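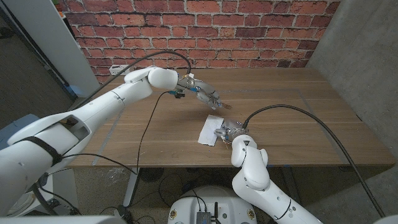
The Zitell bench kit comes with two arms, two hands, a box of cable and a quick-start card that gets you as far as plugging it in. This page takes over from there and covers the paper exercise, the first job in the Zitell workbook that uses both sides at once. You will want a table with some room around it, a roll of tape and a few sheets of plain white paper. Tape out a large rectangle first, the way it's done on the wood tabletop here, and keep both hands working inside it. The kit will cheerfully let you skip the tape. It will let you do a lot of things.

Before you start

Set the speed to 10 in the control panel. The factory setting is 38, a number chosen by someone standing farther away than you are. Check that you can reach the stop button without leaning over the table.

Step 1. Sort out the cables

Each hand has a thick cable that needs slack. Let it make a big, ugly loop over the arm. I tied mine down neatly the first time and got error 218, which the manual lists as "motion condition." Cut the ties and the condition clears up.

Step 2. Place the paper

Lay one sheet flat inside the tape. It doesn't have to be square to the edges. Open the Purnura software, choose Two Hands, then Teach, and wait for both sides to say Ready. The left one takes longer. I have stopped taking it personally.

Step 3. Teach the right hand

Bring the right gripper down low beside the sheet and save that as Rest. Go down in small steps. If the fingertips touch the wood, back up one step and save again. Skip the Auto Height button, whose idea of a tabletop is more of a rumor.

Step 4. Teach the left hand

Give the left hand something small and light to pinch, then save one position high above the table and one just over the sheet. Call them High and Low. The software suggests Pose_A_final_2, and you'll hate yourself by lunch.

Step 5. Run it

Press Run Once. Run sits right next to it and means forever. Watch a full pass at low speed before you touch any settings, and raise the speed a little at a time after that.

If it goes wrong

Pinch slips: raise Grip one notch and try again.
Arms stop halfway: look at the cables, then look at them again.
Software can't find the right hand: unplug it, plug it back in, restart Purnura.

Is it worth buying?

My kit is on loan from Skerkemov, who rent it at 445 a month with phone support included. The support is Morena Fiore, and she is better than the manual. If you already program arms for a living, the teach screens will feel slow. For a first two-handed setup I'd rent it again, and I'd bring my own tape.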